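Cable tangle and power strip on a plank floor – how to keep it clear?

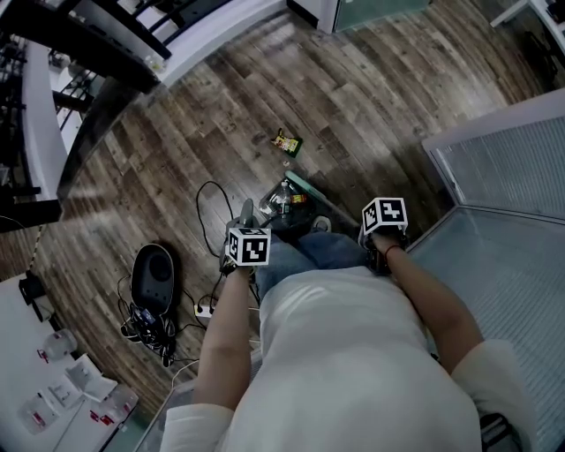
Posted by radier_2, Saturday

Dark wood-look planks, laid diagonally. The black cables end up coiled on the left next to the white power strip, and bottles and snack packs collect on the same floor. I want the strip off the planks without drilling into them. The wall is 815 mm wide up to the table. Is a tray or a floor channel better?

3 replies

Bit-na Kwon
Tray. Fix it under the tabletop, strip inside, sockets facing out. Unplug everything first, uncoil each cable fully, then fold the excess into flat loops and close them with hook-and-loop ties. Do not use zip ties on power cords. The Cluvwood tray is 900 mm long and will not fit your wall; the Zurkeo can be cut down with a hacksaw. One cord should drop to the outlet, along the table leg.

Ellis
Floor channel works too but the adhesive can lift the finish on some planks. Test a short piece first – leave it on for 2 days.

plank99
pick up the bottle and the wrapper before you start, then vacuum. I just put mine in a box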